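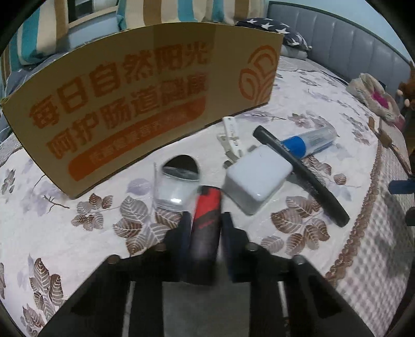
The red and black one

Boards > Gear > Stoves, Fire & Water > Lighters and matches

Posted 7 Feb 2023 by Rhun Gough

Tagged under: cold weather, ignition, what do you carry

**Lighter or matches for a cold trip??**

rhun_gough
Quick one, packing tonight and going back and forth. Doing the Umlow loop, two nights, high point is 2,749 m and the hut is at 2,415. Stove is the Kornetti canister one, the built in clicker died last June and I never fixed it. So I need an outside flame every time.

Plan was one gas lighter and that's it. My brother says matches or I'm an idiot. Weight is nothing either way, I just don't want to be standing in the wind with no tea. What do you all carry, and where do you carry it.

saltlick
Lighter. In a pocket next to you, not in the pack lid. Done.

pinecone_dad
Both. Always both. Lighter in the pants pocket, matches in a zip bag with the striker strip cut off the box. The strip is what goes bad, not the matches. I had a whole box of perfectly good matches once and a striker like wet bread.

Mooring Tom
Disagree with the matches thing. Carried them for years, used them maybe twice, both times half of them snapped or blew out. Two lighters. Different pockets. If one gets soaked the other is fine.

rhun_gough
ok but does the altitude matter? Read somewhere they quit above 2,000 m and now I'm nervous about the hut

saltlick
Not in my experience. Cold is what gets you. The gas won't come out right when it's freezing, you get sparks and no flame. Hold it in your fist a couple minutes, or down your shirt. Altitude hurts the push button kind more, the ones with the electric click. Wheel kind I've lit plenty higher than you're going.

kettlehead
^ this. Wheel not button. Those jet flame ones are the worst of the lot, mine would not go at all up high and was fine again in the parking lot. Paid real money for it too

pinecone_dad
And two cold lighters are two lighters that don't work, Tom. That's why matches.

Mooring Tom
Mine live in my pocket so they're not cold. Matches in wind are a joke. You go on about the striker yourself.

pinecone_dad
Storm matches then. Not the kitchen kind, the fat ones. They burn in wind, I've watched one burn in sleet. I take 8 for a weekend, never run out.

Mooring Tom
And they spit and leave a burning stub you have to put somewhere. In a hut. No thanks

saltlick
ok you two

Wren in Gurnadton
Coming at this from a different side, has anybody mentioned a ferro rod? Doesn't care about wet or cold or height. For a canister stove it's really easy, crack the gas open just a little, scrape next to the burner, whump. I've had the same one forever, bought it at Ghorbani's when they still had the counter out back. Practice at home with gloves on though. First time I tried it outside I dropped it down between two rocks and had to fish for it with a tent peg.

kettlehead
Rod for a gas stove yes. Rod for a wood fire when your hands don't work, good luck. People love recommending them and then I never see one get used

Wren in Gurnadton
I use mine every trip so now you've heard of one.

kettlehead
fair

rhun_gough
No wood fires, not allowed up there anyway. Stove only. Is Ghorbani's still open? Could swing by tommorow on the way out, I go through Gurnadton.

Wren in Gurnadton
Still open, they moved across the street next to the tire place. Closes early so don't leave it to the afternoon. Rods used to be in a jar by the register.

bramblefoot
Also can you just fix the clicker on the Kornetti? Mine stopped and it was only the little wire bent away from the burner. Bend it back so there's a small gap, worked again right away. With the canister OFF obviously. If it's the button itself that's cracked then forget it, whole valve has to come off and I wouldn't.

rhun_gough
Huh. Did not think to look. Will check after dinner

pinecone_dad
Even if it works don't rely on it. Those are a bonus.

Mooring Tom
Look at that, something we agree on.

saltlick
One more, check how much is in the lighter before you go. If it's the solid plastic kind you can't see through, just bring a new one, they're cheap. And stop it getting pressed in the pocket. I had one lose all its gas in a stuffed pack, button held down by a pot handle the whole drive. Strip of tape or a rubber band under the button fixes that.

rhun_gough
Good call on the rubber band. OK looked at the stove, wire was way off, bent it and it clicks and sparks now. Haven't tried it with gas on, will do it on the porch in a bit.

So going with: lighter in the inside pocket, a few matches in a bag, rod if the shop has one. My brother is going to be unbearable about the matches.

pinecone_dad
Smart brother.

Mooring Tom
Two lighters, last time I say it

kettlehead
What's the hut like in winter these days, do they still lock the lower room? Was thinking of going up end of the month

rhun_gough
No idea on the lower room, will post when I'm back. Somebody said the water tap's off so I'm melting snow, which means more gas, so now I'm wondering about canister size lol. Should prob start a new thread for that

bramblefoot
Take the bigger one. Melting snow eats it.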